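Pakico Would Like Its Customers to Open the Cable Drawer

Home storage maker rolls out a sorting kit for cords, along with an amnesty for anyone who still owns a charger for a phone they threw away

FOR IMMEDIATE RELEASE

DRAKEL – Pakico, the storage company best known for its shoe boxes, will begin selling the Prodine cord kit in March. It is a set of plain cardboard boxes with attached lids, meant for the black tangle that lives behind the television, under the bed or in the kitchen drawer that no longer shuts.

The kit holds five boxes and 40 paper labels and costs $29. There is no app. The company looked into an app and found that it needed charging.

Prodine works on one rule, printed on the instruction card in large type: cords you can name go in one box, cords you can't name go in another. Power cords are coiled loosely before they go in. Everything else may be put away in whatever state it was found, on the understanding that the owner will come back to it on a rainy afternoon. Pakico makes no promise about which afternoon.
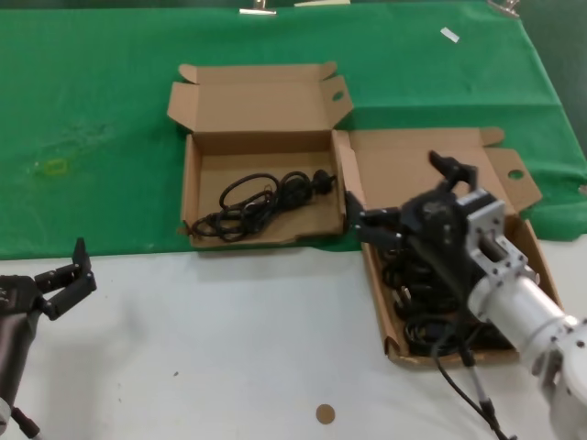 Öztürkmen, the hardware store chain that will carry the kit in all its Drakel branches, said its customers had been asking for something like this for years, usually while buying a cord they already owned. The chain said it expects to sell fewer extension cords as a result and has decided to be brave about it.

Pakico tested the boxes in its own offices first, where staff emptied their desks, closets and one locked cabinet onto the meeting room tables. The final tally came to 3,000 cords. Many were identical. Several fit nothing the company has ever bought, and these have been given a box to themselves and a respectful label.

Customers who bring unwanted cords to any Öztürkmen branch during the first month can drop them in the recycling bin by the door – no receipt needed, and no questions about the scanner cable.

The Prodine kit ships flat and folds together without tape. Refill labels are sold separately, including a sheet that comes already printed with the words "Might Need."

Press contact: Pakico Press Office, Drakel. Samples are available on request. Please allow time for us to find the right box.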